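Handling and Automation, Unit 6
Handout: notes on the Proneo open day
Revised Sunday, May 16, 2021

Read this before the seminar. If you came on the visit, bring your own notes and check them against mine. If you didn't, you can still do the written task at the end.

What we were told beforehand

The invitation from Proneo promised "household robots learning from people". Keep hold of that phrase. It does a lot of work and it was never defined on the day. The talk in the morning gave us a figure of 3927 recorded demonstrations, gathered on a system they call Corker. We were not told how many had been thrown away, who decided which were good, or how many different people had made them. A count of recordings is a measure of effort. It says very little about what a machine can do afterwards.

The speaker then compared Corker with an older in-house system, Loletti, and said the new one was 21 per cent better at placing objects. Better than what, and measured over how many tries? Somebody in our group asked. The answer was that a report would follow in August. Until then, treat the 21 as advertising.

What the demonstration consisted of

After the talk we moved to the work area. The tables are in numbered bays, and the job that day was table setting: moving crockery and trays about, one short task at a time. A person works the grippers by hand while the positions are recorded. Later the recordings are used to train a robot arm with the same kind of jaws.

Please be clear about this in your write-ups, as last year several of you weren't. When a person holds the gripper, the person is doing the seeing, the planning and most of the correcting. You are watching the lesson being written. Whether the pupil has learned it is a separate matter, and one we had much less chance to look at.

At bay 4 the cup and saucer stood towards the far side of the table, with the empty tray nearer the operator and a gripper to each side of it.

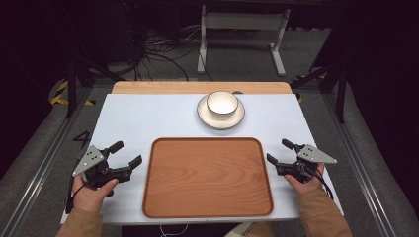
Montoya objects that I am being unfair here, and that collecting data by hand is slow, dull work which deserves to be shown in public precisely as it is. A fair point, and I'd rather see this than a polished film. My complaint is with the label on the door. If the session had been called "how we record demonstrations" I would have had no quarrel with it.

Points to think about

Crockery is a sensible choice of object, up to a point. A cup has a handle, a rim and a centre of weight that moves when you fill it. Ask whether an empty one tests the same things as a full one -- I don't believe it does.

A wide tray normally wants both hands, and they have to agree with each other. Two grippers recorded together ought to capture that. Small errors on one side then have to be put right on the other, and we heard nothing about how the trained arm copes when they aren't.

The robot part of the afternoon lasted 17 minutes, including the restart. I'll say no more than that it was short.

Written task

In no more than 225 words, state one claim made at the open day and set out what evidence you would need before believing it. Say who should collect the evidence and how failures would be recorded. Marks are given for the test you propose. There are none for enthusiasm, nor for sneering, so don't copy my tone.

Hand in through the usual folder before the seminar.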